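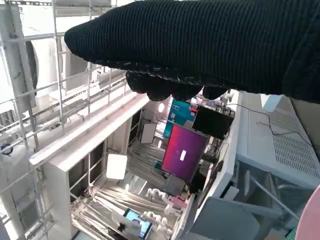
The shared workroom on the upper floor of the Henare building in Wustcombe has completed the first stage of its refit, with changes to open storage, cable routing and small work surfaces. Dromdale, which operates the building, said the room stayed in use throughout. Open storage now relies mainly on white rod grids that take clip-on items directly, and a small device with a blue-and-white round face is already fixed to one of them. Light gray housings with perforated vent panels remain in service. Thin cables may still cross the tops of these housings until the cable work is finished.

Mar 8, 2019 – Planning for the refit began in December, when users of the room were asked to list the surfaces and storage they used daily. The replies dealt mostly with surfaces. Large desks had been filling up with screens and equipment, leaving little clear area for tabletop work with small objects. Dromdale decided to keep the large desks for equipment and to set up separate small tables for handling work.

The room has a floor area of 200 square meters. It was last refitted as a general electronics workshop, and much of the furniture dates from that period. Under the new plan, 60 square meters is set aside for tabletop work. The remainder is divided between equipment, open storage and a walkway that must stay clear at all times. The boundary of the walkway will be marked on the floor in the second stage.

Billetti, the fitting contractor, supplied the rod grids and the fixings. The grids are freestanding and can be moved without tools once the lower clamps are released. Each grid is limited to light items. Anything heavier goes into the cabinets or onto the lower shelving, and users are asked to check the load label before adding to a grid. The labels are on the lowest horizontal rod.

The small tables are covered with green self-healing cutting mats printed with a grid of thin white lines. The mats were chosen over plain rubber sheets after a short comparison in the room. The printed grid allows an object to be returned to the same position between runs of a task, and the surface keeps light items from sliding. A worn mat can be lifted off and replaced without moving the table.

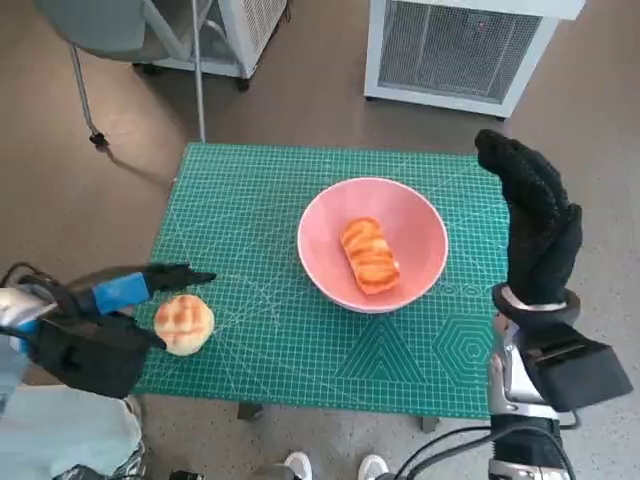
Objects for tabletop work are now stored as sets. A set is kept together in a covered tray and signed out as one item. The tableware and bakery sets are in highest demand, followed by stationery and small packaging. Pieces are to be wiped down and returned to the tray at the end of a booking, and a tray with missing pieces is held back until the set is complete.

The layout of a table is left to the user. Dromdale recommends starting with one container and one or two objects, placed well inside the edge of the mat. Positions should be noted by grid line. Tape must not be applied to the mats. Adhesive residue was the main reason for early replacement during the trial period, ahead of cuts and stains.

Lighting was reviewed at the same time. The existing light panels were found to be adequate for the equipment side of the room but produced glare on glossy objects at the small tables. Their angle has been changed, and the brightness setting is now posted beside the switch. Reflective sheet material should be kept away from the small tables while work is in progress. Colored displays nearby should be dimmed when color matters to the task, as a bright screen can tint pale surfaces.

Bookings are made in blocks of 4 hours. A block includes setup and clearing, and tables left uncleared are recorded against the booking. The largest group that can be admitted at one time is 12. This limit applies to the whole room and includes visitors. Chairs are to be pushed in when not in use, and bags go in the lockers outside the door.

Two items were carried over from the first stage. The cable trays behind the desks were delivered in the wrong depth and have been returned to Billetti for exchange. The cabinet doors have also been delayed, so the compartments on that side will stay open for the present. Neither item affects bookings.

The second stage covers the cable trays, the cabinet doors, the floor marking and a replacement sink in the adjoining prep area. Work will be carried out in the evenings where possible. Dromdale expects to close the room for short periods while the floor marking dries – the closures will be posted on the door and in the booking calendar. Users who need a specific object set during the second stage should reserve it together with the table.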